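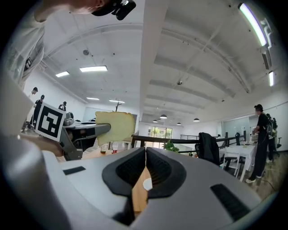 Bread held in the handheld gripper, upstairs work area

Botach Handheld Gripper Pair, club kit

Two grippers, one per hand, with a square marker on each. Sold to school and uni robotics clubs for recording demonstrations. Grandholm says 200 takes of a task is plenty to train on. Our students at Ludivdale doubt it, and so do I.
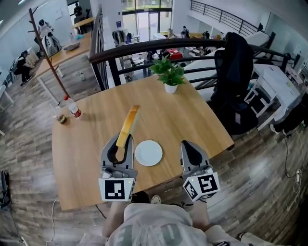
Toast, plate and a pair of grippers at the table

Toast was the club's choice of task. It's a forgiving object, so don't read much into a good result. Ask the seller how the pads go with a wet glass before you spend the grant money.

Finger pads
Black curved pads come standard. Price listed is $554 the pair, freight extra. "Lab grade" is the catalogue's wording and I couldn't find what it means. 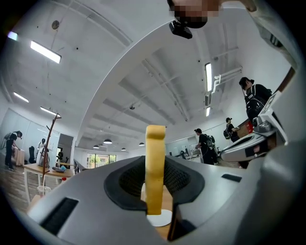

Spares and warranty
Pads are rated to 2,000 closes. No test method given. Reviewed by Cayetano Montoya, Jun 11, 2022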